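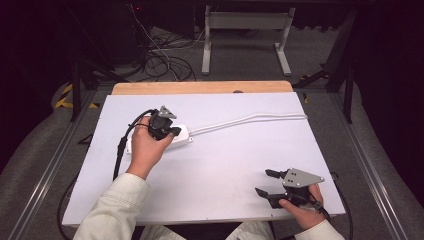 Stovow Minerals Board > Identification and Analysis > Fibrous zeolite from the Asby quarry, natrolite or mesolite?

tufa_and_tuff
Posts: 147

Looking for opinions on a fibrous zeolite from the upper bench at Asby. Host is a vesicular basalt with chlorite-lined cavities. The sprays are colorless to white, needles up to 9 mm, square-looking in cross section under the scope, terminations mostly broken. Associated species are analcime (trapezohedra, glassy), a little calcite, and one cavity with what I take to be thomsonite balls.

The old label says natrolite. I am not convinced. Optical work on three crushed needles gave nearly parallel extinction and very low birefringence, which points to mesolite. I don't have an index oil set fine enough to go further.

gangue_pile
Posts: 173

Low birefringence is the useful observation. Natrolite is around 0.012 and mesolite is about 0.001 or less, so between crossed polars the two shouldn't be confused if the grain thickness is comparable. What were your interference colors, and how thick were the needles?

tufa_and_tuff

Needles in the mount were 0.03 to 0.05 mm across. Very dark gray, in places close to black through the full rotation. I first thought I was looking down c, but they were lying flat.

gangue_pile

Then it isn't natrolite, at least not in those three. Check the sign of elongation if you can get enough retardation to see it. Natrolite is length-slow. Mesolite can go either way because the Y axis lies along the fiber.

Oldbasalt
Posts: 7

I'd leave the label alone. I collected on that bench when it was still being worked and everything in those cavities was called natrolite. A local club had some of it run by powder diffraction and it came back natrolite.

gangue_pile

Everything on a bench being called natrolite is a statement about labels. Was the diffraction run on a single spray or on a scraped bulk sample? Natrolite with mesolite overgrowths is common, and a bulk powder will be dominated by whichever there is more of. The patterns overlap badly at low angle if the instrument isn't well aligned.

Oldbasalt

Bulk, as far as I remember. I don't have the pattern. I still think three needles is a thin basis for relabeling a whole drawer.

tufa_and_tuff

Agreed on the drawer. I would only relabel the one piece. Would EDS settle it, or do I need to go to XRD?

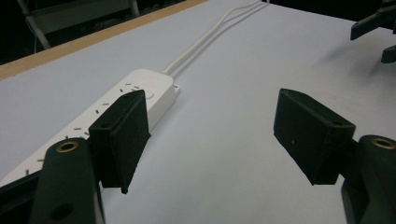
Re: Fibrous zeolite from the Asby quarry
Posted by Žofie Kubíček (moderator), Sunday

EDS will settle it in most cases. Natrolite is Na2Al2Si3O10 · 2H2O and mesolite is Na2Ca2Al6Si9O30 · 8H2O, so you are looking for calcium close to equal with sodium on an atomic basis. A clean natrolite shows little or no Ca. Two cautions. Sodium migrates under a focused beam in zeolites, so use a defocused spot or a raster, low current, and short counts, otherwise Na will read low and everything drifts toward scolecite. Also mount at least one needle in cross section. If there is a natrolite core with a mesolite rim, a surface analysis will only see the rim.

The Brabec collection has Asby material with that same zoning. Core and rim are separated by a sharp boundary visible in backscatter, the Ca-bearing rim being slightly brighter. I would expect both sides of this argument to be right for different parts of the same needle.

Oldbasalt

That would account for the bulk result. I withdraw the objection for the rims. The locality list should still say natrolite.

gangue_pile

The locality list should say both, with the method stated for each. I don't accept an unseen powder pattern as the reference for the natrolite entry.

Žofie Kubíček

The list on this site currently has natrolite as "visual" and mesolite as not reported. I will change neither until there is an analysis attached.

tufa_and_tuff

I have a slot on the Trastenent SEM in June. Plan is two needles in cross section in epoxy, carbon coated, plus one loose for surface points. I will include an analcime grain as a sodium check under the same beam conditions.

gangue_pile

Analcime also loses sodium under the beam. Use albite.

tufa_and_tuff

Noted, albite it is. Will post spectra and the backscatter images in this thread.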